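4.2 Comparison of Controllers on the Pushing Task

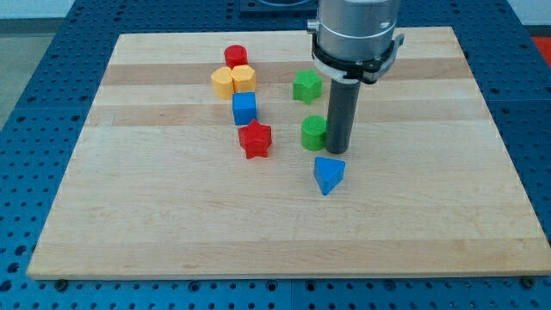
Both controllers were run on the same arm with the single-rod end effector, so any difference in the results comes from the control law and the motion planner. The Proro controller tracks a position reference at the wrist; the Zerkmont controller adds a compliance term in the board plane. Each was given 289 pushes from a shared list of start poses and target directions.

Figure 6. Tabletop setup for the pushing trials, with plastic shape blocks on the wooden board and the rod end effector above it.

A push was scored as failed if the block left the rod before the end of the commanded path. Proro failed on 26 pushes and Zerkmont on 24, a gap too small to separate the two. The failures differ in kind, however. With Proro, most occurred on star blocks, where the rod slipped off a point - the stiff wrist leaves no room to follow the contact. With Zerkmont, most occurred on cylinders, late in the path and after a turn of 90 degrees. We return to the effect of rod diameter in Section 4.3.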